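工作台面该不该铺软垫

做整理方案的人多半先谈柜子，再谈标签，最后才轮到台面，而台面通常只得到一句话：保持清空。我对这个顺序有意见。柜子决定东西最终放在哪里，台面决定东西在去那里之前经历什么。小件物品的损坏、丢失和混放，按我经手的记录看，大部分发生在后一段。

下面讨论的是一种具体做法：在白色台面上铺一层浅色的软质覆盖物，上面只放一只低边托盘，待处理的物品不直接进托盘，先放在托盘旁边。这种做法在玩具修补、布艺清洁和小件分拣里都有人用，争议集中在那层软面上。反对者认为它藏污，支持者认为它护件。我站在支持一边，但附带条件，条件比结论重要。

先说软面的作用。硬台面的优点是易擦，缺点有三个层次，严重程度不同。第一是噪声，低边托盘在硬面上拖动，整间屋子都听得见，时间长了操作者会改拖为提，提的时候又容易倾斜，盘里的小零件向一侧滑动。第二是滑移，硬面摩擦系数低，托盘的位置由最后一次碰撞决定，操作者每次都要重新找它。第三是反光，白色硬面在顶灯下有高亮区，浅色的线头和透明的小件落在高亮区里基本看不见。软面对这三点都有改善，其中对滑移的改善最稳定，对反光的改善取决于材料表面的绒感，绒越短，漫反射越均匀，但抓屑的能力也越弱。

再说代价。软面会脏，而且脏得很诚实：灰色的印子、深色的细屑、偶尔几点带颜色的残留，都会留在上面。反对者把这一点当作决定性的论据。我的看法是，硬面上同样有这些东西，只是每天被抹布带走一部分，另一部分被推到台面边缘的缝里。软面把污染留在原处，于是污染的分布本身成了可以读的信息。深色细屑集中在哪一侧，说明哪一侧的物品在掉屑；印子成片，说明有容器底部不干净，而且长期放在同一位置。用硬面的人要得到同样的信息，得另做擦拭取样，实际没有人会做。

当然，这个论点只在软面会被更换的前提下成立。不更换的软面，信息会互相覆盖，最后只剩一块脏布。所以第一个附带条件是更换制度。我用过的办法是按件数更换，不按天数更换。Hinholm那间修补室的记录是一个完整周期处理413件，周期中途翻面一次，周期结束整块换下。按天数更换的问题在于工作量不均匀，闲的一周换得太早，忙的一周换得太迟，执行的人很快就会觉得规定不讲道理，然后不再执行。

第二个附带条件是颜色。软面必须是浅色，且必须是单色。深色软面看上去干净得多，这正是它的问题。花纹软面更差，眼睛要先把花纹减掉才能看见物品。浅色软面配深色托盘，是我认为最稳妥的组合：托盘的边界在任何光线下都清楚，操作者用余光就能确定放置范围。托盘若也用浅色，边界靠阴影来显示，阴影随灯位变化，放偏的概率明显上升。

第三个附带条件涉及托盘本身。托盘要低边、平底、内壁光滑。高边容器在这一环节是错误的选择，它挡视线，也鼓励堆叠。很多人喜欢在分拣台上用深筐，理由是装得多。分拣台的容器不需要装得多，它的职责是让里面的每一样东西都能一眼看到。需要装得多的是柜子。把储存容器拿到工作面上用，等于把柜子搬到了台面上，台面的功能就没有了。

形状方面，我偏好椭圆，理由比较枯燥。矩形托盘有四个内角，线头和碎棉习惯停在角里，清理时要用刷子。圆形没有角，但也没有方向，放在台上转了一个角度也看不出来，对需要固定朝向的流程不利。椭圆有长轴，长轴横放，左右手的取放距离大致对称，又没有死角。Comar做过一批矩形圆角的分拣盘，圆角半径做得足够大，效果接近椭圆，也可以接受。半径做得很小的圆角只是装饰。

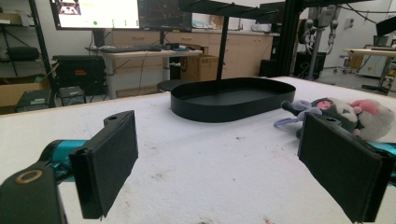

Dumisani Molefe来信反对，他的意见我照录大意：软面和毛绒玩具不应该放在一起，两种带绒的表面互相交换纤维，分拣一次等于污染一次；他在Brodham坚持用硬面，每件之间擦一遍，虽然慢，但来源清楚，哪一件带来的屑就记在哪一件上。

这个意见值得认真回答，它指出的现象确实存在。带绒的物品放在带绒的面上，接触面之间会有纤维转移，方向通常是从松的一方到紧的一方。如果软面的绒比玩具的绒紧，转移以玩具到软面为主，这在分拣阶段可以接受，甚至有利，等于把浮绒提前去掉一部分。如果软面的绒更松，方向就反过来，浅色纤维沾到深色布料上，黑色部分尤其明显。因此Molefe的反对在材料选错的时候完全成立，在材料选对的时候只成立一部分。检验方法很简单：取一块深色布，在软面上按同一方向擦十次，看布上有没有浅色纤维。有，就换材料，不必再讨论别的。

至于他说的每件之间擦一遍，我没有异议，但要指出它的成本。擦拭本身不长，长的是擦拭引起的中断：放下物品，拿起抹布，擦，等台面干，放回抹布，再拿起物品。我在Mabaso记过两轮对照，硬面加逐件擦拭的一轮，一个上午完成38件；软面的一轮件数更多，但我不打算拿这个差额作论据，两轮的物品大小并不相同，可比性不足。能够确定的只有一点，就是硬面那一轮里，操作者到后半段开始省略擦拭，而省略的那几次没有记下来。一种制度如果依赖人在疲劳时仍然做一个看不到效果的动作，它的记录就要打折扣。

他还有一层意思没有写明，我替他补上：硬面的支持者所要的是可追溯性。屑从哪里来，记在谁的账上。对需要出具清洁证明的场合，这个要求是正当的，软面做不到逐件归因。我的结论适用于一般修补和家庭整理，不适用于这类场合。

接下来谈物品在台面上的姿态。这个问题很少有人写，我认为它影响不小。毛绒类物品放在台上有几种放法：直立、仰放、侧放。直立看起来整齐，适合陈列，不适合待处理，因为多数玩具的重心偏高，碰一下就倒，倒的方向不可控，常常倒进托盘里。仰放能看到正面，但背部接缝全部压在下面，而背缝是填充物的常见出口，恰好是应当先检查的位置。侧放两边都露一部分，重心低，一只手就能翻面。待处理的毛绒类物品，我主张一律侧放，不管它侧放的样子好不好看。

侧放还有一个好处，是能暴露拼色布料的接合处。用多种颜色布料拼成的玩具，不同颜色往往是不同批次的布，缩率不同，洗过之后接合处起皱的程度也不同。黑、白和浅紫这类拼法，黑色部分最容易显出沾上的浅色纤维，白色部分最容易显出灰印，浅紫处于中间，两种问题都有一点，也都不太显眼，检查时最容易漏过去。检查顺序应当从最不显眼的颜色开始，趁注意力还完整的时候看。多数人的顺序正好相反，先处理最刺眼的那块污渍，处理完就认为这件完成了。

物品和托盘的相对位置也要规定。我的规定是：待处理的放在托盘外侧，托盘里只放从物品上取下来的东西，例如脱落的扣件、线段、标签。两者不能互换。托盘里一旦放进了整件物品，取下来的小件就会压在它下面，随着它一起被拿走。Nokuthula Matlala的习惯是把托盘放在台面正中，物品放在右侧，左侧留出空处给手臂。我用的是镜像布置，没有发现差别。左右可以由人选，中间的位置必须留给托盘，因为小件下落的位置由手决定，手在正中工作。

台面后方的立杆和横架，常被当作附加收纳，挂剪刀，挂线轴，挂胶带，最后挂满。我的意见是保守的。横架上可以有挂钩，挂钩可以空着。架子在台面正上方，挂在上面的任何东西都有可能掉到台面上，掉在软面上没有声音，这是软面少数真正危险的地方。硬面上掉一根针，人会听到；软面上掉一根针，人要等到手按上去才知道。因此采用软面的台子，上方不得悬挂针、刀片和细小金属件，这一条没有商量余地，我把它列为第四个附带条件。

台子周围的环境，我反而不主张管得太严。许多整理文章要求整间屋子达到同一标准，理由是视觉上的杂乱影响工作。工作间的背景难免杂，设备、线材、半成品都有各自的周期，强求一致只会把杂物从看得见的地方赶到看不见的地方。可行的做法是划定一块面积，只在这块面积里执行上述规定，边界就是软面的边缘。软面以内归制度管，软面以外归各人管。软面在这里还有一个附带的用处，它替人把界线画出来了，不用贴胶带，也不用立牌子。

有人会问，家庭里有没有必要做到这一步。家里的毛绒玩具不多，修补也不频繁，为此专门铺一块软面，看上去小题大做。我的回答是可以缩小，不要简化。一块桌面的一半，一块旧的浅色短绒布，一只低边盘子，规则照旧：待处理的侧放在盘外，取下的小件放在盘里，上方不挂东西，布按件数换。缩小之后，流程的每个环节还在，只是面积小了。简化则是把环节拿掉，例如不用盘子，把扣子直接放在布上，晚上收布的时候一抖，扣子就不知去向。

关于清洁软面，补充几点操作上的意见。细屑用粘辊，顺着一个方向走，不要来回滚，来回滚会把绒立起来，下一次更容易藏屑。灰印不要局部湿擦，局部湿擦会留下水渍圈，之后很难判断哪些是新印子，哪些是旧水渍，前面所说的信息价值就没有了。带颜色的点状残留先用干布按压，按不掉的就留着，在记录上标出位置，等整块更换时一起处理。桌沿附近的点状残留多数与操作者的袖口有关，与物品无关，不应计入物品的掉色记录。

记录的格式不必复杂，一张台面的平面草图就够，每次翻面时把印子的位置描上去。描两次，前后一比，哪个位置的容器该清洗，哪类物品该先抖屑再上台，基本能看出来。Matlala认为草图也可以省，直接把换下来的布叠好存放，需要时展开看。我不同意，布一叠，屑就移位了，展开之后看到的是折叠造成的分布。

软面的厚度我没有定论。太薄，垫不住托盘，滑移的改善有限；太厚，托盘放不平，平底的意义就没有了，小件会向下陷的一侧集中。目前用的这种，手掌按下去能感觉到桌面，托盘放上去不晃，我就按这个标准选。Molefe提出可以在硬面上只给托盘下方垫一小块，其余部分仍然用硬面。这个折中方案我还没有试，下一个周期准备腾出一张台子照他的办法铺，件数仍按413件计，逐件擦拭那一项由他来定间隔。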